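Cloncombe Automation Practice Group
Minutes of the meeting held 25/02/2021, by video call

Chair: Viera Hrnčiar
Minutes: Poonam Dhillon
Apologies: Gurnbridge office

1. Previous minutes
Approved with one correction. The Dallitz reference in item 4 should read "draft", not "issued".

2. Kitting cell rules, simulation stage
The group went through section 2 of the draft. Viera proposed that every task be checked in simulation before a written procedure is signed off. Agreed. The tray layout is to be fixed in the procedure by compartment.

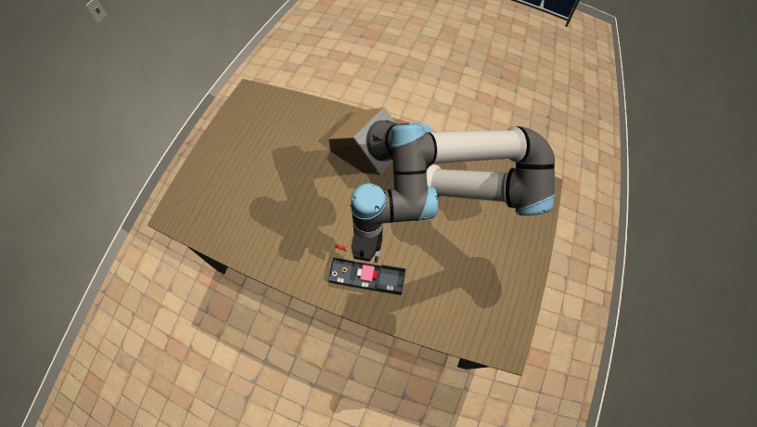 Item 2. Simulated cell, arm over the three-compartment tray.

Poonam asked whether parts outside the tray count as a fault. The draft does not say. After discussion it was agreed to add a clause.
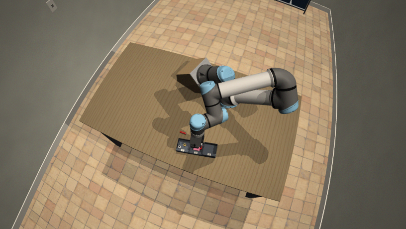
Clause 2.6, loose parts. Any part on the table and outside the tray must be recorded before the next move is started. The small red piece lying beside the tray in the simulated cell would be recorded under this wording. Vávra wanted a full stop in such cases, and this was not supported for simulation. It stays open for the live cell. Poonam to redraft.

3. Labels
Compartments are to be named by their label letter in all logs. "Left" and "right" are not to be used, as they change with the camera view. 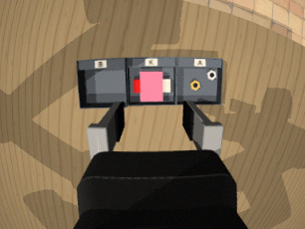
Item 3. Tray labels B, K and A from the gripper side.

The log format used at Gurnbridge has no field for the letter. Of 3,628 log lines reviewed, 294 gave a side only. Gurnbridge to add the field by October.

4. Approach height
Wording agreed: "The gripper shall point straight down and be open above the tray before descent." The height itself is left to the site. 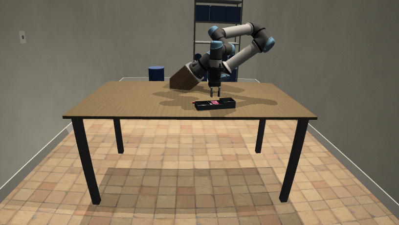
Item 4. Gripper open above the table.

Dallitz asked for a drawing to go with the clause. Viera to supply.

5. Any other business
Form 839 is withdrawn. Old copies to be deleted from the shared drive.

Actions
Poonam Dhillon: redraft 2.6
Viera Hrnčiar: drawing for item 4
Gurnbridge: log field

Meeting closed at 3:40 p.m.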